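In Praise of the Slow Reply

My aunt Araceli Palacios wrote letters the way other people make soup, which is to say over several days, with whatever was in the house. She would begin one on a Sunday-ish sort of afternoon when the dinner things were put away, leave it on the sideboard, come back to it with a different pen, and tuck in a recipe or a cutting from the Fostham paper before she finally walked it down to the post box. You could tell where she had stopped and started. One paragraph would be cross about the council and the next would be all blackbirds. I have a shoebox of these letters upstairs and I would not swap it for a great deal.

I've been thinking about her because of something that happened in August, a very small thing. An old friend, Po-yen Shek, sent me a message asking how I was getting on after the move. It was a kind message and a proper question, and I read it standing in a queue at the chemist's. I replied at once. "All good thanks, mad busy, you?" It took me perhaps four seconds, and I put the phone back in my pocket feeling I had done my duty by him.

He deserved better, of course. I wasn't all good. I was missing my old kitchen quite badly, I hadn't yet found anywhere to buy decent bread, and I had met a neighbour, Dwayne Crenshaw, who grows sweet peas up the side of his garage and talks to them while he waters (I can hear him through the bathroom window and it has cheered up many a morning). All of that was sitting there ready to be told, and Po-yen, who loves a garden, would have enjoyed every word. He got six words and a question mark instead.

The tyranny of straight away

I don't know quite when it became rude to take your time. When I first went to work, at a little wholesaler's in Erska, a letter that arrived in the morning was answered that week, and if the question was a knotty one it might be the week after. The sender knew this and got on with other things. There was a wire tray for letters waiting on an answer, and my manager, Baltasar Pastor, would go through it after lunch with his glasses pushed up on his forehead, moving things about. Some of them he moved back to the bottom of the pile on purpose. "That one's still angry," he'd say, meaning himself, and the letter would stay put until he wasn't.

I thought this was terribly funny at nineteen. I think of it now as close to wisdom, and I wish I'd had a wire tray on several occasions in my life when I had a keyboard.

My email program, which has a number beside the inbox whether I want one or not, currently says 3,536. My daughter Lucía Robles (she has her father's name, and his tidiness) was so horrified when she saw it that she sat down with me one evening and got it as low as 1,256 before we both lost heart and had toast. It has crept up again since. She tells me that people her age feel a sort of itch when a message is left unanswered, and that some of them can see whether the other person has read it, which strikes me as a dreadful thing to know about anyone. Imagine if Aunt Araceli's letters had come with a little bell that rang in her hallway the moment I slit the envelope!
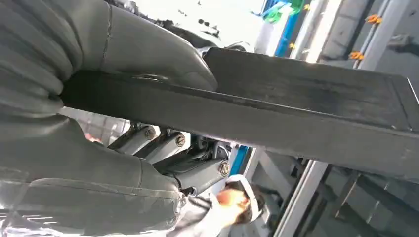
What we lose by being quick

A quick reply tends to answer the question and nothing else. Will you be there for lunch? Yes. Did the parcel come? It did, thanks. There's nothing wrong with that where lunch and parcels are concerned, and I'd be the first to grumble if the plumber took Aunt Araceli's approach. But friendship mostly lives in the bits that weren't asked for. If I look through the shoebox, hardly any of what I treasure is in answer to anything. She told me about a dog called Esteban that rode the bus by himself to Hirkel and back. She told me what she'd dreamt. She told me, in a letter that was otherwise entirely to do with jam, that she had been frightened of the sea all her life and had never said so to my uncle.

I don't believe she'd have written that last one in a queue at the chemist's. It came on page 3, after the jam, when she'd run out of the things she meant to say and was still sitting there with the pen in her hand.

I should be fair to the other side, because Lucía has argued it with me more than once, and well. She says that when her friend was in hospital it was the short messages that kept her going, the hearts and the "thinking of you" at two in the morning, and that a handsome letter arriving ten days later would have been no use to anybody. I can't quarrel with that. She also says that plenty of people never wrote letters in the first place, that they found it hard or were made to feel stupid at it, and that a phone has let them keep hold of cousins and schoolfriends they'd otherwise have lost. She's right there too, and I've tried to stop sighing at her across the table.

So I'm not asking for the post horn and the sealing wax back. I would just like it to be allowed again, to read something kind, and think "I'll come to that properly," and then do so, without a flurry of apology at the top. I've noticed that nearly every message I'm fond of begins with "Sorry for the slow reply," and nearly every one of them is good precisely on account of the days it spent being carried around in somebody's head.

I did write to Po-yen in the end. I used paper, as it happens, though an email would have done. I told him about the bread and the kitchen and Dwayne's sweet peas, and it ran to 4 sides, and I had to go out for a bigger envelope. I haven't had an answer yet. I'm rather looking forward to it, and he can take as long as he likes.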